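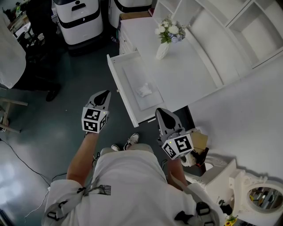
Surely you just train on more of it, a reader wrote in reply to my January grumble about demonstration data, and if 4000 drawer openings aren't enough then go and get another 4000, because the model will sort out the mess by itself.

I've been chewing on that for weeks. It's a fair point and I used to make it myself, quite loudly, usually in meetings. But I've come round to thinking it's wrong in a way that costs people a lot of money, and I'd like to have a go at saying why. My claim is that anyone teaching robots from hand-held grippers should spend their next month on the dull software between the person and the training run, and leave the model alone until that's done.

Some background on where my prejudices come from. I write tooling at Plilent, in Tirkdale, on a project called Barbier, and most of my week goes on the stretch of code that takes raw recordings of somebody opening a drawer and turns them into something a planner can swallow. That means marker tracking, clock alignment, working out when the jaws closed, and throwing things away. (Mostly throwing things away.) Nobody asks to see this stuff in a demo, and I understand why, it looks like a spreadsheet with a headache.

Take the marker cubes. You stick printed squares on a cube, stick the cube on the gripper, and the software finds the squares and tells you where the hand is. Lovely idea, cheap, and it works beautifully when a face is square on to the camera. Then the person reaches down to a drawer, the wrist rolls over, and now you've got two faces at a slant. One flat face seen nearly head-on can give you two answers for its tilt that fit the pixels almost equally well, and a lazy solver will hop between them from one frame to the next. If you plot it, the hand appears to be shivering. Feed that to a learner and it dutifully learns to shiver.

The reader's answer, I suppose, is that over thousands of takes the shivers average out. Some of them do! Random noise is fairly forgivable. The trouble is that this isn't random at all. It turns up at particular wrist angles, and the wrist angles that go wrong tend to be the ones you use at a particular moment in the task, say just as you get hold of the edge of a drawer. So every take is wrong at the same place, and doubling the pile gives you twice as many examples of the same mistake. I've watched a policy glide up to a handle like a swan and then fidget at it, and the fidget was sitting there in the training data the whole time, perfectly reproducible, with nobody having looked.

We did look, in the end, and only because our replay viewer had become so slow that I got cross and rewrote it. I'm not proud of the order of events. The first batch I loaded had 1772 takes in it, and with the new viewer you could scrub through one in seconds and see the tracked hand drawn over the video. Out of that lot, 165 had the flip somewhere in the grasp. Another 57 had a clock problem where the left gripper lagged behind the right, so that on paper one hand was pulling the drawer while the other was still thinking about it. The second kind bothered me more. A flip looks ugly and you can write a check for it. A small lag looks like a perfectly plausible person with slightly odd habits.

Two hands make everything worse, by the way, and I don't think the field talks about this enough. With one hand, a constant delay is annoying but the motion still hangs together. With two, the timing between them is the skill. Holding something steady with one hand while the other goes in for a crumpled cloth is all about who moves when. Get that wrong by a few frames and you've recorded a different task.

So what would I have people do? Start with the viewer. Build it before you've got data worth viewing, and make it so quick that a bored person will flick through takes while their tea brews. If it takes a minute to load one, you'll look at three and declare victory.

Next, get the checks to run while the person is still standing there. We use a tracker called Climevov, and what won me over wasn't its accuracy, which is fine, it was that it will tell you how sure it is for every single frame. Put a threshold on that and you can say "do that one again" on the spot. Finding out a fortnight later is hopeless. The drawer's been moved, the person's gone on holiday, and you end up writing some clever smoothing filter to rescue the takes — which is how I spent most of last spring, and the filter rounded off all the quick little corrections that made the demonstrations any good.

And keep the raw video. Please. I know storage is dear and I know someone above you has asked. Every time our tracking has improved, the old recordings have improved with it, for the price of leaving a machine running over a weekend. If we'd kept only the poses we'd have been stuck with the shivers for good.

Now, the reader does have me on one thing. There's a sort of tooling person (hello) who'd happily polish the pipeline for ever and never train anything. You can't tell which errors matter until a robot has had a go and got it wrong in front of you. I spent far too long on a tiny position drift that made no difference to anything, purely as the graph offended me. Bigger models trained on more varied homes and desks and drawers really do shrug off quite a lot, and I'd be daft to pretend otherwise. If you've got one drawer in one room, clean data won't help you with the drawer next door.

But variety is a different thing from volume, and I think the two get muddled whenever somebody says "just collect more". More rooms, yes please. More flowers on the desk, more awkward furniture, more people with different reaches and different ideas about how you open things. I'd take a small pile like that, with every take watched by someone, over a mountain of the same pull recorded badly.

We're re-running the January recordings through the new checks this week. I've got a bet on how many survive and I've gone low.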